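Sorting and Storage of Small Components: Student Project Report

Submitted to the Department of Product Design, Vukilthorpe College

1. Purpose of the project

The Rorkby teaching workshop holds a stock of 1566 small parts for use in first-year classes. Before this project the stock was kept in mixed boxes, and students lost time at the start of each session looking for what they needed. The project was asked to propose a storage method that could be set out on a table, used by one class and put away again within 30 minutes.

2. Choice of container

Two types of container were considered: the Stustby lidded case and an open black plastic bin. The lidded case was rejected at an early stage, as its catches were slow to open and close. The open bin has a thick rim with rounded corners and is easy to lift. Its dark interior does make dark parts harder to find, although a bright metal piece shows up clearly inside it.
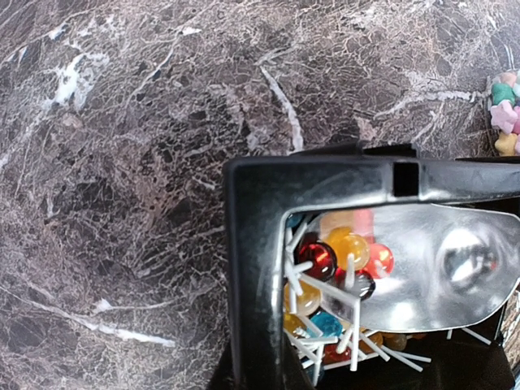

3. Table and surroundings

All work was carried out on the marble-patterned table. The surface is dark brown and black with whitish veins, and the group discussed at some length whether this was suitable. Small pale items can be mistaken for part of the pattern, and a plain mat was suggested by the workshop staff. The plain, pale walls on three sides were considered helpful, as they keep the background free of distraction.

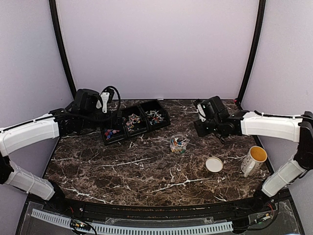
The position of the bins was also reviewed. Placing them left of centre near the far side of the table leaves the near side clear for the parts in use, but it lengthens the reach for anyone working from the other side. The group recommends that the bins used most often should be moved inwards by the width of one bin.

4. Use of a divided tray

A tray with separate compartments was adopted for the smallest items. Small coloured pieces were kept in one compartment, and electronic components with leads were kept apart from them. The components remain the main difficulty - their leads catch on one another and form tangles, which take longer to separate than to sort.

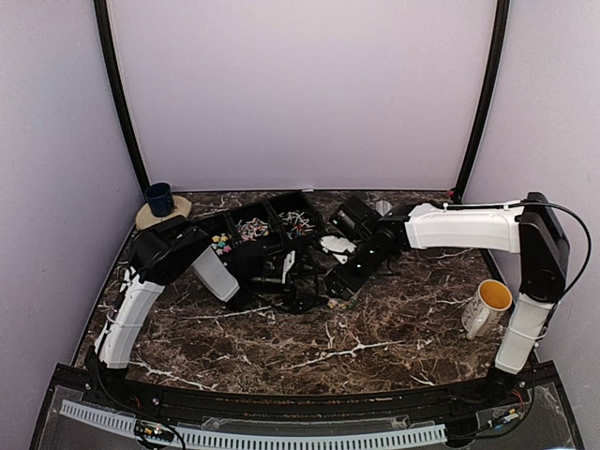 It is therefore proposed that components with leads should be stored in paper sleeves, following the method set out in the Poon storage guide, and placed in the tray only when a class requires them. Drinks should be kept off the table during sorting.

5. Cost and further work

The workshop will need 2000 sleeves to cover the present stock and allow for replacement. Labels for the compartments have been drafted but have not been tested with a class. A trial is planned for March, subject to the agreement of the workshop staff.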